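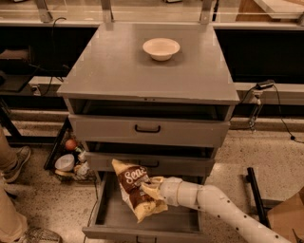
It has been a busy winter at the Jotlow workshop in Ross, where Leonora Panganiban and her colleagues have been comparing hands for their robot arm, and by all accounts having a fine time doing it. Two candidates are still in the running, a plain two-finger gripper from Demitz and the many-fingered Cisetti hand, and each is being put through the same set of household chores: picking up fruit, moving bowls, and putting snacks away in a drawer.

The snack bag has become everybody's favorite test, and the one most likely to start a friendly argument over lunch. "A bowl keeps its shape and a bag never does," said Panganiban, who has been running the trials since November. "You squeeze it a little too hard and you feel terrible for the chips."

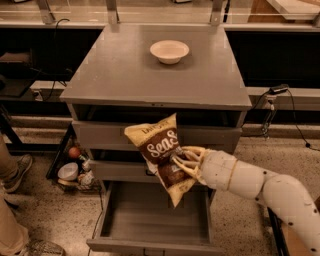
The fingered hand holds a snack bag over the open bottom drawer.

Each hand will get 700 tries before the group settles on one, with 27 different objects taking their turn, and the controller settings will stay the same throughout so that the comparison is a fair one. Visitors who would like to see the trials for themselves (and there have been quite a few already!) are welcome at the open afternoon on 20th January.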